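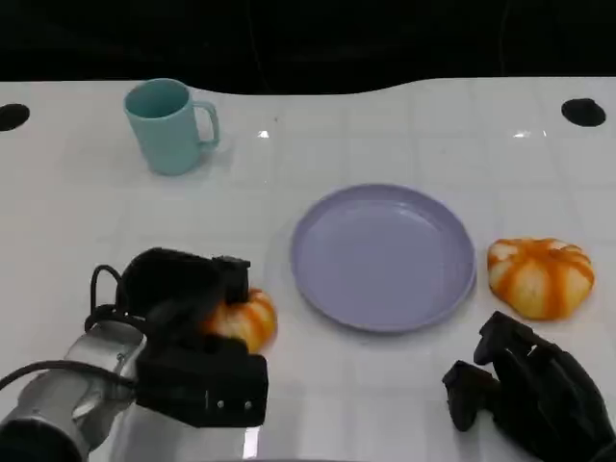 Photo: Cyril Sowerby

Pumpkin Buns: Frequently Asked Questions

Last updated April 28, 2019

We get a lot of mail about the pumpkin-shaped buns and the dishes we put them on. The questions below come up most often. If yours is missing, use the contact form at the bottom of any page on the Whiteley Baking Room site.

Are the buns made with pumpkin?

Our house recipe has pumpkin puree in the dough. The shape has nothing to do with the flavor, and any soft white dough can be shaped the same way. If you leave out the puree, cut the flour by a few spoonfuls at first and add it back only if the dough sticks to the bowl.

How do you get the lobes?

With kitchen string. Shape each piece of dough into a ball, then lay four lengths of oiled string under it so that they cross in the middle. Bring the ends up and tie them loosely on top. You will have 8 sections once the dough rises. Let the buns cool before you snip the string and pull it out from underneath.

My string sank into the bun and tore it. What did I do wrong?

It was tied too tight or it was dry. Leave enough slack to slide a finger under each strand before the second rise, and soak the string in oil for a few minutes first.

How do I make orange stripes on a pale bun?

Mix a small amount of orange food color into a spoonful of flour paste and brush it along the grooves, starting at the top. Do this before baking. Gel color works better than liquid. Keep the paste out of the middle of the lobes if you want them to stay cream.

Mine came out brown instead of pale yellow.

Lower the oven by 25 degrees and lay foil loosely over the tray for the second half of the baking time. Skip the egg wash. A glass dish browns the bottoms faster than a light metal tray does.

How big should each one be?

We weigh the dough at 100 grams a bun. That makes a bun that fits on a dessert plate with space left around it. A standard batch gives nine.

Do they stay soft?

For two days in a closed tin. After that they are fine split and toasted. Do not put them in the refrigerator, which dries them out.

Can I freeze them?

Yes. Freeze them on a tray first, then move them to a bag. Thaw at room temperature with the bag open. The stripes may fade a little. Buns frozen at Halloween are still good in December if the bag is sealed well.

Which plate should I use?

Any plain, flat plate with a raised rim. We like a pale one, and lavender goes well with the orange. A patterned plate tends to fight with the stripes. The rim is useful if you serve the buns with butter or syrup.

Do the mug and the plate have to match?

No. Turquoise and lavender look good together because both are soft colors. If you are putting together a place setting from odd pieces, keep them all pale or all dark.

Where does the mug go?

Above the plate, to the left or right, wherever there is room. For right-handed guests we usually turn the handle to the right.

Should the buns be on the plate before people sit down?

That is up to you. At our tastings we set out empty plates and hand the buns around while they are warm. For a children's table, one bun already on each plate saves reaching.

Do you sell the buns?

Only at the Wostano market stall, on Saturdays in the fall. We do not ship them. The dry mix is sold by mail under the Wornska name and comes with string and a card of directions. We packed 2,935 bags of it last season and ran out early, so order ahead if you need it for a party.

Do you sell the plates and mugs?

No. Ask at Skasten, the kitchen shop two doors from the market entrance. They keep plain colored dishes in stock most of the year and will hold pieces for a week if you call.

Do the buns contain nuts?

The recipe does not call for nuts, but the same kitchen is used for almond pastries. Please do not serve our buns or our mix to anyone with a nut allergy. The recipe also contains wheat, milk and egg.

May I use your recipe for a bake sale?

Yes, and you do not need to ask. Please write your own ingredient label, especially if you change the butter or the flour.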